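Kirkier twin-arm table kit, two stars

Hisness sells this as a ready-to-run pair of arms for laying and clearing a table, and at 3,000 euros I expected the "ready" part to hold up. Setup took an evening. The trouble started in November, when the left arm stopped dead halfway through a reach and then dropped. It didn't sag, it dropped, with the wrist coming down hard enough to chip a saucer.

The log said the elbow motor had lost contact for 250 milliseconds. The maker's advice was to reseat the cable and carry on, so I did, and it happened again on run 92 of a planned 100.
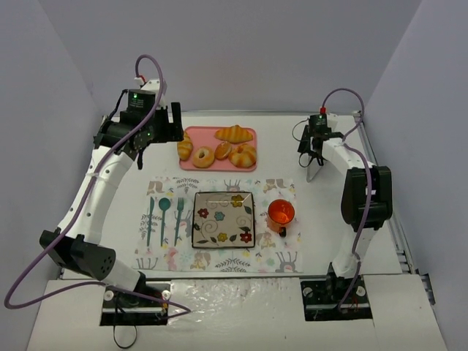 My own guess is cable strain. The wiring hangs in big free loops and every long reach tugs at the plug. Martim Torres at Gouveia, who sold me the kit, blames the firmware. He may be right, but the update he sent changed nothing I could measure.

What bothers me more is that there is no brake. Lose the signal and the joint goes limp, and the manual gives this one line on the last page. Dratano's arms cost more and at least hold still when they fault.

I've asked for a refund. Keep your hands well out of the way if you buy one.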